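4.2 Bedrooms as holding areas for finished and unfinished laundry

The inventory in Section 3 treated each room as a set of fixed storage places: drawers, shelves, rods, hooks and baskets. That treatment fits kitchens well and bedrooms badly. In the Fluker and Aubert apartments, fewer than half of the textile items logged in a bedroom were in a fixed storage place at the time of the visit. The rest lay on a surface, and the surface was usually the bed. We therefore coded beds, chairs and floor areas as temporary storage, with the same item categories used for drawers and shelves.

Across the two buildings we logged 1,603 textile items in bedrooms. Each item received one of four states: folded, partly folded, spread, or piled. An item counted as folded if all visible edges were aligned within a hand's width and the item could be lifted without opening. Partly folded items had at least one deliberate fold but failed the lifting test. Spread items covered a surface in a single layer, as bed covers do. Everything else was piled. Coders disagreed most often on the boundary between partly folded and piled, and 34 items were removed from the analysis after a second reading failed to settle them.

Knitwear deserves separate mention. Woven cottons such as pillowcases hold a crease once pressed flat by hand, and a folded stack of them keeps its shape when moved. Knits do not. A folded sweater carried from the bed to a shelf tends to sag on both sides of the point where it is held, and the fold has to be corrected at the destination. Of the items in our Sindus categories (the scheme is described in Section 2.3), the 285 coded as heavy knit had the highest rate of refolding per item moved. Thin knits such as T-shirts came second. Towels, in spite of their weight, were refolded rarely -- most were folded in thirds and then in half, which gives a thick, stiff edge to hold.

Location on the bed also mattered. Residents who sorted laundry on the bed mostly kept the middle and the foot clear for folding and pushed unsorted cloth toward the head. This left a flat working area at the side where they stood. The bed cover stayed on during folding in nearly all visits, so the working area was itself a textile, and it was coded as spread even when other items lay on it. Pillows were left in place or pushed against the headboard and were coded separately from clothing.
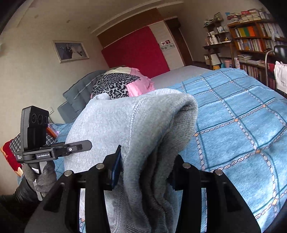 Figure 7. Folded knit garment held over a made bed, with mixed textiles near the headboard.

Pile composition was harder to code than pile location. Our rule was to count every fabric with a distinct color or pattern as one item unless a hem or collar showed otherwise. The rule works where the fabrics contrast, as in Figure 7, in which a leopard-print fabric, a pink cloth and a pale green and white cloth can be told apart near the gray padded headboard even though the type of each remains open. It works poorly for gray or white laundry. Had the light gray knit in the same figure been lying on the gray pillow, color alone would have given little help, and the coder would have had to rely on surface features such as the raised seam stitching down the side of the garment. We recorded such cases with a low-confidence flag.

The patterned bed cover raised a related problem in the area estimates. Grid lines on a cover are convenient for judging how much of the bed is occupied, and coders used them where available. On a loosely laid cover, however, the lines bend with the cloth, and occupied area was overestimated near folds. The Wandora estimates reported in Table 5 were corrected for this; those for plain covers were left as recorded. The correction changed the ranking of temporary surfaces in one case only, where the chair moved ahead of the foot of the bed.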